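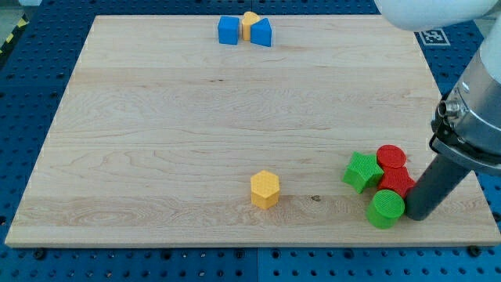 I bought the Netora shape blocks back in September, mostly for my niece and nephew, and I've been meaning to write them up ever since. They're chunky little solids in different shapes, sold loose in a cotton bag, and I think I've played with them more than the kids have. The colors are what got me. The yellow on the hexagon is properly bright, a sunny school-bus kind of yellow, and it looks great against pale wood. The star is my nephew's favorite and it's a good clear green, with real points on it. There's also a yellowy-orange one with a rounded top like a heart, and that one goes missing constantly, usually into somebody's pocket.

I went back and forth between these and the Mellham set, which costs a bit less. A friend has the Mellham ones and they're fine, but the edges felt sharp to me and the bag ripped in the first week. The Netora bag has held up (it's been through the wash twice, on hot, against instructions).

What do we do with them? Sorting, mostly. All the blues over there, all the pointy ones over here. Then my niece decided the blue triangle was a roof and the cube was a house, and we had a village for most of a rainy afternoon. The hexagon is the best for stacking – nice wide flat top – and the star is surprisingly good too if you lay it down. The heart is hopeless. Don't put anything on the heart.

Play on something hard if you can. We tried carpet and everything tipped over. I keep a flat board handy now, and the whole game can be carried off to the shelf when dinner's ready, village and all.

Gripes: 2 of ours came with small scuffs, and the store, Dimitriou on the corner, swapped them without a fuss but it took a while. The booklet is useless. It's got 63 "challenges" and most of them are the same tower in different colors. And I'd love a few more circles or cylinders in the bag, the kids fight over the green one.

Would I buy them again? Yep. I already did, there's a second bag in the closet for a birthday. If you've got a kid who likes lining things up, get them.

Posted 16th March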